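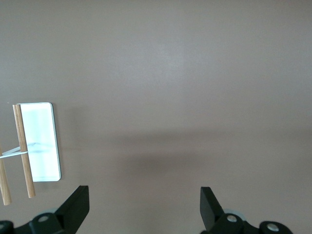
I've been paying for my coffee by bank transfer all winter, which sounds mad until you've tried the Gakora app, so I rang the people at Dornow who built it. My first question was why anyone would bother when tapping works fine. "Fees, mate," their product lead told me, and laughed (she laughs a lot!). For a small shop, she said, every tap costs a bit, and a transfer straight from the customer's account costs less. I asked if plastic was finished, then. A plain white card with rounded corners, lying on a brown surface, is still what most of us picture when we think of paying, and she reckons it'll stay that way for years. "My mum won't give hers up and I'm not going to make her."

They started in Watgate with 18 shops and have 2928 signed up now, mostly cafes and market stalls. You scan, you check the name, you approve it in your own bank's app. I wondered about refunds, as I'd waited two days for one.

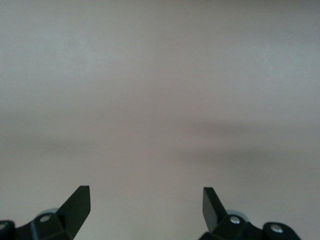
According to Ezeani, refunds are slow only when the shop sends them by hand, and a proper refund button is coming in August. My favourite bit is the daily limit, set at $1000 unless you change it. "People moan about it," the product lead said, "and then they leave it on."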